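Budgeting for a Suturing Robot Bench: Workshop Tips

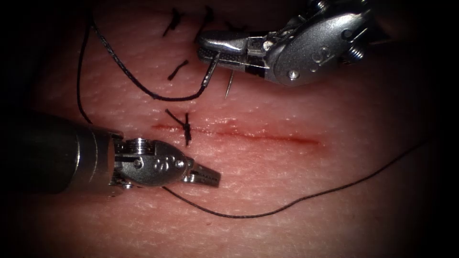 The arms get the quote, and the small stuff gets forgotten. Price the consumables first. Practice pads, suture and curved needles are a running cost, and a pad filled with stitches is worth much less for the next session.

Pads: we budget 200 a year from Gultholm. Order in two lots so they don't sit on the shelf too long.

Needle drivers: ask how many uses each one is rated for, and get it in writing. Kusto and Joshi count uses differently -- one by the session, the other by the hour. Keep 2 spares.

Thread: buy black for pale pads. It shows up well on camera. Cut it shorter than you think you need.

Lighting: a single spot leaves the corners dark. Put money aside for a second lamp before you pay for a better camera.

Service: Nusrat Soomro got our Droltevlow contract down by $269 by moving the yearly visit to January. Ask what the slow month is.

Bench: measure with the arms fully out, then check the door. Þröstur Snorradóttir has the cart drawings if you want a copy -- Tuesday is best.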